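Contents Previous Next Index Glossary

Chapter 5
Chores and the Limits of General Handling

A factory arm that welds the same seam all day solves one problem many times. A household arm must solve many small problems once each, with objects that were never made for it. The gap between these two jobs is the subject of this chapter. We begin with dishes, a chore that most adults do without attention and that still exposes nearly every weakness of current machines.
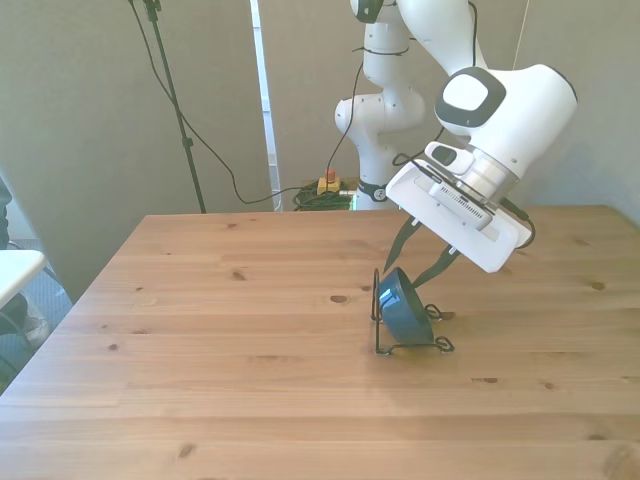
5.1 CONTACT AND GRASPING

A parallel-jaw gripper has one basic motion: two fingers close along a line. To lift a bowl, the usual plan is to place one finger on each side of the rim. The plan tolerates little error in angle. If the bowl leans in a rack, the rim leans with it, and the whole hand must tilt to match. A glazed surface adds a second problem, as it reflects light in ways that can mislead a depth sensor.

The Werthorpe trials, used throughout this book, gave each system 64 attempts at a short table-setting task. The Kalano controller finished almost 16 of them without help. Most of its failures began in the last few millimeters before contact.

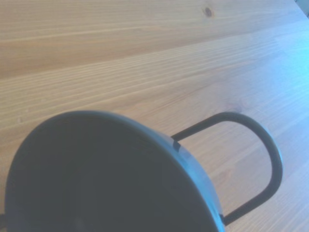
Handles deserve separate treatment. They offer a second place to grasp, but they also make the object's orientation matter, and a planner that models every cup as a plain cylinder will sooner or later drive a finger into one. A thin loop is harder to model than a thick one. The table can be seen straight through the opening of the mug's handle, and a coarse depth map may fill that opening in or lose the handle altogether. The Zindetel planner handles this case by fitting the rim first and searching outward from it for the loop.

5.2 RELEASE AND PLACEMENT

Picking up an object is only half of a chore. Placement requires a stable target, and a rack of bent wire touches a dish at only a few points. A small error at release can leave the dish resting on one wire. Tests that score only the lift therefore overstate what a machine can do in a kitchen. The Ryu scoring method, described in Section 5.4, gives no credit until the object stays where it was put.

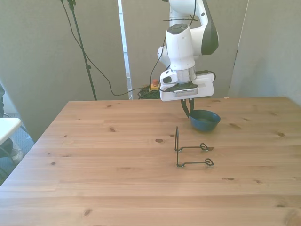 Figure 5.3 Gripper fingers at the rim of a bowl, with a wire stand nearby.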